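Clurerora hang on in the fifth map to win the December Kidska Cup

It took five maps, two long pauses and a finish that had the whole chat holding its breath, but Clurerora are your Kidska Cup champions for December, and what a lovely, messy, exhausting final it was.

The team came into the last evening as the lower seed, having dropped a map to almost everybody they met on the way through the bracket. Phromma, on the other side, had cruised. They hadn't lost a single series all month, and their mid laner Hiếu Lưu was putting up the kind of numbers that make fantasy players feel very clever for having spent so much on him (and the rest of us feel a bit silly for having saved our money for later).

For two maps it looked as though things would go the way most people had guessed. Phromma took the opener without much trouble and the second with even less, and there was a fair amount of talk about an early night. Then Clurerora swapped to a slower draft, gave up the first two objectives on purpose and simply waited. Dwynwen Harries, who had been quiet until then, came alive in the third map and never really went quiet again. She finished the series with 691 fantasy points, the best total anyone has posted in a Kidska final, and more than 124 of those came in one wild stretch near the end of map four.
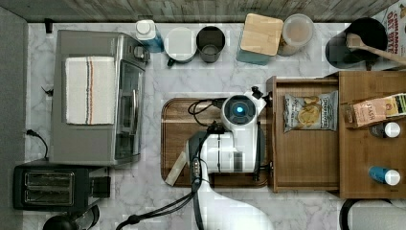
Toaster oven and cutting board on a marble countertop.

The fifth map was closer than the final score will make it look. Phromma had the gold lead for most of it and got as far as Clurerora's base twice. Both times Harries and her support held on with hardly any health left, and after the second try there was just enough time to run straight down the middle and end it before anyone could respawn.

"I kept telling everyone we were fine, and I really didn't think we were fine," Harries said afterward, still laughing. "My hands were shaking so much I could hardly type 'good game.'"

Lưu was gracious about it, as he usually is, and said his team would be back in the spring split with a few new ideas about how to close out a series.

Roughly 1,100 people were watching by the end, which is a very nice crowd for an amateur cup. Clurerora take home $1,000 and a place in the Britent Open qualifiers, where the schedule is still being worked out. Fantasy scores for the final are already up, and rosters unlock again at noon tomorrow.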